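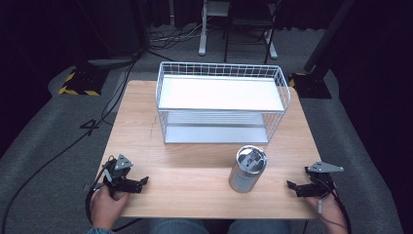

Wire rack and metal canister on a table.

Clanholm Adult Reading Program
Progress report to the Thongsuk Fund
Feb 20, 2024

Enrollment stands at 60 adults, up from 29 when the grant began in June. Most new learners came through the Wolville library or were sent by a family member. We have a short waiting list for evening places and none for mornings.

Tutoring hours for the period came to 428. Evening sessions ran as planned except for one week in January, when the building had no heat. Those sessions were made up by phone where learners agreed to it.

Apinya Wannasri finished training the new tutors and now handles all first interviews. Sunil Khondokar left in the fall. His learners were moved to Chaiwat Bunnag, and 2 of them have stopped coming. We have written to both.

Spending is under budget on travel and over on workbooks. The level one workbook went up in price after we ordered the first batch. We ask to move the unspent travel money to the materials line and will send the form separately.

Still to do: the spring reading check, the learner survey, and a decision on Saturday hours. Ishbel Moffat will send the attendance sheets once the February figures are in.

Wiroj Sriwong
Program manager

Contact us | © 2024 Clanholm Adult Reading Program | Back to top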